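We're looking for two part-time room tidiers at Ondari, to start in June if we can manage it, and I'm going to take my time telling you what the job is, as the last advert we put out was four lines long and left everybody who answered it guessing (my fault entirely, I wrote it on the bus).

## Who we are

Ondari looks after shared workrooms and small offices in three buildings: Hakport, which is the big one by the canal, Lodhi House, and the row of converted shops on Danell Street. We have been at it for a good few years now. People rent a room from us for a week, or a month, or in one case so long that they've repainted it twice, and our side of the bargain is that the room is fit to work in when they walk in and put right again when they leave.

The cleaners do the cleaning, and they do it beautifully. What you would be doing is the bit that comes before them, and that is tidying. Chairs, cables, boxes, lost jumpers, all the bits and pieces that gather on the floor of any room where people have been busy. A cleaner can't mop a floor that has four extension leads on it, and a new tenant can't settle at a desk when somebody else's chargers are still plugged in underneath. So there's a gap in the middle and we would love you to fill it!

## What a shift is like

A shift is four hours, starting at half past five in the evening, when most people have packed up. You'd collect the trolley and the room list from the cupboard on the ground floor at Hakport and work your way along. Some rooms take five minutes. Some take an hour and a half, and you come out of them feeling as though you've untied every shoelace in the county.

In a normal room you would:

- put the chairs back under the desks and wipe down the armrests
- check the casters for hair and thread and tell us about any that have stopped turning
- pick up power strips, plug adapters and leads from the floor, coil them and put them in the right tub
- gather clothing and anything personal into a labelled bag for the lost property shelf
- take small loose things off the floor (clips, caps, screws, bits of plastic) and drop them in the odds jar
- stack boxes and tubes against the wall, or in the store if they have our sticker on
- leave a note on the door if something is broken or you'd like a second pair of eyes on it

Please don't throw anything away unless it is plainly rubbish. We once lost a tenant over a cardboard roll that had a year's worth of drawings inside it, and although he was very nice about it he did go.

## A word about cables

I should be straight with you that a great deal of this job is cables. We own 961 of them by the last stocktake, counting the extension leads, and I'd say they spend more of their lives on the floor than in the tubs. White ones, black ones, long ones that somebody has run under a door for reasons of their own. Every person who has done this job has ended up with strong views on coiling. Mine are that you go over and under, you never wrap round your elbow, and you finish with the plug on the outside so the next person can find it. If you have a better way, come and show me, I mean that.

You'll be shown how to switch off and unplug safely before you touch anything, and there's one rule we are strict on: if a lead is plugged in and has a tenant's tag on it, it stays where it is. If it's plugged in with no tag, switch off at the wall first and look at where the other end goes. Anything with a nick in it, or a plug that looks scorched, goes into the yellow bag and Horácio will deal with it in the morning. He'd much sooner check ten good ones than miss a bad one.

## The floors and the furniture

The rooms at Danell Street are carpeted, with a hard floor at the back. Hakport has a mixture, and a lot of the rooms are tiled. The tiles are easy to sweep and very unforgiving on the knees, so there are kneeling pads on both trolleys and I'd encourage you to use them from your first day, even if you're twenty-two and feel invincible. Lodhi House is wooden floors throughout, so chairs there are lifted and never dragged.

The furniture is mostly ordinary office stuff. We have 209 swivel chairs across the three buildings and they wander dreadfully, so you may be asked to walk one back down the corridor now and then. There's a lift at Hakport and a lift at Danell Street. Lodhi House has stairs only, two flights, and we'll always ask before putting you on the rota there.

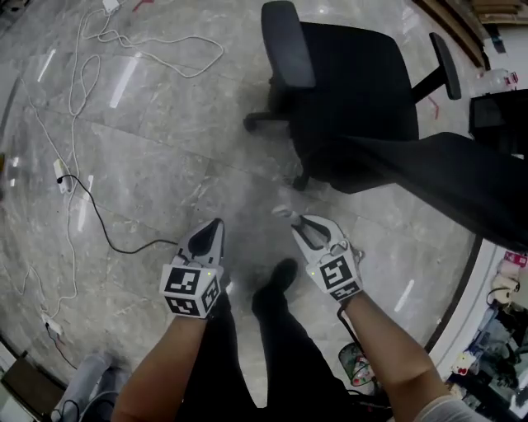

*Chair, power strips and plenty of cable on a tiled floor.*

If your first instinct on looking at a floor like that is to start with the long white cable and follow it along, I'd like to hear from you very much indeed. If your instinct is to start with the chair and get it clear of everything, I'd like to hear from you as well, and the two of you can argue about it over tea.

## Who would suit it

You don't need any experience of this kind of work. You do need to be patient and reasonably comfortable with bending and kneeling, and to be the sort of person who can be trusted alone in a room full of other people's belongings. A bit of nosiness about how things fit together helps. So does being able to leave things be, when a desk looks chaotic to you but its owner clearly knows where everything is.

We've had students do it, and retired people, and a baker who liked having something quiet at the other end of his day. If you would need the job shaped a little differently to make it work, with shorter shifts or only the ground-floor rooms, please say so in your message and we'll see what we can do.

## Pay and the practical bits

- Two posts, each three evenings a week, twelve hours in all
- Pay is £1,382 for each full two-month block, paid in two equal halves, with holiday pay on top
- A £400 thank-you payment after your first six months
- Gloves, kneeling pad and a decent torch provided
- Tea, coffee and the biscuit tin at Hakport, which I fill myself
- Bicycle shelter at Hakport and Lodhi House, and a bus stop outside Danell Street

There's no Sunday working. Saturdays come up now and again when a big tenant moves out, and those are always offered and never expected.

## How to get in touch

Please write to Horácio Amaral, who runs the rooms side of things, or drop a note in at the Hakport front desk marked for him. We don't want a formal CV. A page is plenty, and half a page is fine. Tell us a little about yourself, which evenings you could do, and about a time you put something in order, whether that was a garage, a kitchen drawer or your gran's sewing box.

If we think we'd get on, we'll invite you in for an hour one evening. You'll be paid for the hour. We'll walk you round, put you in a room that needs doing and let you get on with it for a while, and then sit down for a chat about how you found it. You're welcome to bring someone along if that makes it easier, and there's a chair in reception for them.

We'll reply to everyone who writes, although with just the two of us reading it may take us a week or so. If you've applied before and it didn't come off, do please try again. There were a lot of good people last time and only one post.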